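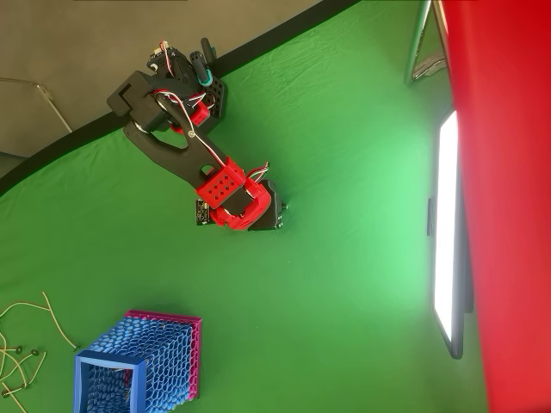

Black and red 3D-printed parts over green fabric. Longer library hours begin in Bredham in December.

Bredham library to stay open later, add Sunday hours

Posted 10/6/25

The Bredham Public Library will stay open until 9 p.m. on weeknights and will open on Sunday afternoons starting in December, the library board decided Monday night. The vote was unanimous.

The library now closes at 6 p.m. on weeknights and does not open on Sundays. It has kept those hours since the old heating system failed and evening programs were moved to the branch in Sorkthorpe. That system was replaced over the summer.

Under the new schedule, the main building on Wei Street will open at 10 a.m. Monday through Saturday and from 1 to 5 p.m. on Sunday. Saturday closing time stays at 5 p.m. The Sorkthorpe branch will keep its present hours for now.

The library hired 3 part-time clerks in September to cover the added shifts. Their pay comes out of the regular budget for the rest of the fiscal year, and the board will have to ask the town for the money again in spring.

Card sign-ups are up. The library issued 2,423 new cards in the past year, many of them to families in the apartments near the Starnetti bakery. A survey handed out at the front desk drew 229 replies, and the request that came up most often was for evening hours. More parking came second. The board took no action on parking.

The children's room and the reading room will both be open for the full evening. The meeting rooms and the workroom on the lower level will close half an hour before the rest of the building. Groups that already book a room for late afternoon do not need to book again unless they want a different time.

The board also heard a report on the roof over the periodicals section. A repair has been priced at $3,524 and is expected to be finished before the end of the month. The section will be roped off for two days while the work is done, and newspapers will be kept at the front desk.
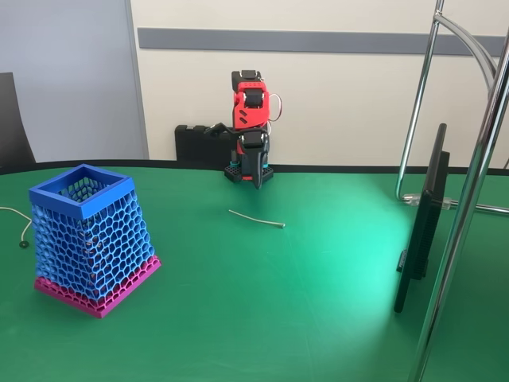

Fines and returns

Overdue fines on children's books will end on the same day the new hours begin. Fines on adult books and movies stay as they are. Lost items will still be billed at the cost of a new copy.

The outdoor book return on the Wei Street side will remain open around the clock. Books borrowed in Bredham may be returned in Sorkthorpe, but items on hold must be picked up at the branch named in the notice.

Printed copies of the new schedule are at both front desks. The board's next meeting is in the reading room and is open to the public. The spring book sale and the request from the garden club for use of the side lawn are on the agenda.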